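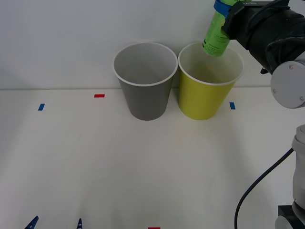

August 12, 2021
By Gumaro Jaramillo

Pre-Offer Walk-Through Checklist for a Bank-Owned House, With Comments

Property: the two-bedroom on Moreira Street, sold as is. Listing agent: Brernard Realty. Print it, bring a flashlight, wear shoes you don't love.

1. Lockbox and front door. OK.
The key works if you lift the door by its knob. The listing calls this "character."

2. Utilities on for the visit. FAIL.
Water and gas both off. Ask the agent in writing who pays to turn them on for the inspection. At most banks the answer is you. Don't open the water main yourself - a split pipe will introduce itself fast.

3. Signs of winterizing. PARTIAL.
Tape on the toilet lids and a tag from December. The tag says the lines were blown out. It doesn't say who by, or how well.

4. Water heater. FAIL.
There isn't one. There is a clean round patch on the floor where it used to live. Budget 2000 dollars with the new valve.

5. Electrical panel. HOLD.
Cover missing, two breakers gone. Keep your fingers out of it and let the electrician be brave.

6. Roof and attic. OK, mostly.
One stain over the back bedroom, dry to the touch. Check again after rain.

7. Smoke and carbon monoxide alarms. FAIL.
One smoke alarm, no battery, painted over twice. Your lender's appraiser may want working ones before closing, and some states want them whatever the appraiser thinks.

8. Stairs and handrails. FAIL.
Basement rail is held up by optimism. An FHA appraiser can flag this as a safety item, and the bank may well refuse to fix it. Settle who does the work before you order the appraisal.

9. Peeling paint. FAIL.
House was built before 1978, so treat it as lead until a test says otherwise.

10. Occupancy. OK.
Vacant, apart from wasps.

11. Title and liens. HOLD.
Not something you can see from the porch. The Itix title search shows an unpaid water bill and a contractor's lien for 3000 dollars. Get both cleared in writing. "We're looking into it" is not a release.

12. Bank's addendum. READ IT.
It runs to 23 pages and overrides most of your contract. The daily fee for closing late is on page 2 and only runs in one direction. Guess which.

Result: no offer until items 2, 5 and 11 are settled. Second visit with the inspector from Flurno once the water is on.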